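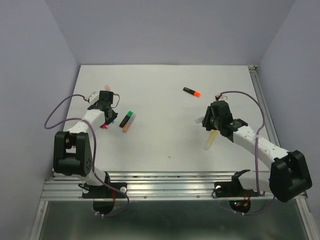
Werkstattbuch Buchpflege, Gemeindezentrum Brendo
Eintrag Dezember, Beginn 9:30 Uhr

Bestand laut Clultamano: 1167 Gebetbücher, beide Säle und Magazin zusammen. Davon 892 durchgesehen und mit Zustand erfasst. Der Rest steht im Magazin, überwiegend Festtagsausgaben, wenig benutzt.

Zustandsklassen wie gehabt: A bleibt im Regal, B Kleinreparatur, C neuer Rücken, D nicht mehr zu retten. Klasse D nicht ins Altpapier, sondern in die Kartons für die Genisa. Derzeit vier Kartons voll und zugeklebt, stehen unter der Treppe. Beschriftung fehlt noch. Abholung klärt das Büro mit dem Friedhof.

Häufigster Schaden bei den Alltagsausgaben: Vorsatz am vorderen Gelenk gerissen, Block hängt nur noch an der Gaze. Zweithäufigster: Rückenkanten oben eingerissen, weil die Bände am Kapital aus dem Regal gezogen werden. Wasserschäden kaum. Wachsflecken in den Bänden aus dem kleinen Saal, nur mechanisch abgenommen, kein Löschpapier mit Bügeleisen mehr (Druckfarbe schlägt durch, siehe voriger Eintrag).

Klebstofftest
Fikwood unverdünnt: zieht schnell an, Gelenk wird steif, Band öffnet nicht mehr flach. Fikwood mit Kleister gemischt, zu gleichen Teilen: Gelenk bleibt beweglich, Trocknung über Nacht unter Gewicht. Reiner Kleister: sauber, aber der Block wellt sich bei den dünnen Papieren. Für Klasse B ab jetzt die Mischung. Für C weiter testen, der Rücken braucht mehr Anfangshaftung.

Trennlage nicht vergessen. Bei zwei Bänden ist der Vorsatz mit dem ersten Blatt verklebt. Eines ließ sich mit dem Falzbein lösen, das andere nicht, Band auf C gesetzt.
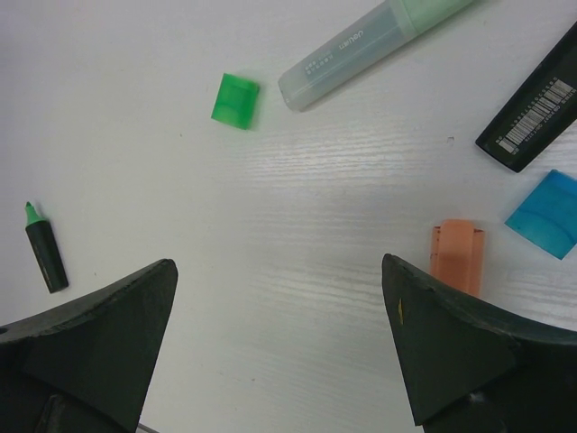
Drei Stifte und drei lose, durchscheinende Kappen auf der Tischplatte.

Gewebe
Muster von Barredo in Dunkelblau und Schwarz. Das blaue färbt bei Feuchtigkeit ab, Probe mit feuchtem Tuch nach einer Minute deutlich. Fällt für Gebetbücher aus. Das schwarze ist unauffällig, Laufrichtung auf der Rückseite aber nicht angegeben, vor dem Zuschnitt selbst prüfen. Breite des Rückenstreifens: Rücken plus zwei Finger je Deckel.

Etiketten
Rolle mit 2000 Stück vorhanden, reicht auch bei Fehldrucken. Position innen am hinteren Deckel, unten, Richtung beachten: bei den hebräischen Ausgaben ist »hinten« die andere Seite. Bei der ersten Partie wurde das gemischt. Nicht umkleben, nur im Feld »Bemerkung« vermerken. Nummern werden nicht neu vergeben, auch nicht für ausgeschiedene Bände.

Clultamano
Export sortiert die Umschrift falsch, Titel mit Ch und H landen durcheinander. Provisorisch nach Signatur sortieren. Doppelte Einträge erst nach Abgleich am Regal löschen, es gibt tatsächlich mehrere Auflagen mit gleichem Titel und abweichender Seitenzählung. Für den Saal relevant, die Seitenansagen passen sonst nicht.

Offen
Magazin durchsehen, Festtagsausgaben zuerst.
Kartons beschriften.
Klebemischung an drei Bänden der Klasse C, Öffnungsprobe nach einer Woche.
Bei Barredo nach der Laufrichtung fragen.
Pressbretter abschleifen, eines hat eine Kante, die sich im Deckel abdrückt.

Schluss 16:10 Uhr, Presse belegt bis morgen früh.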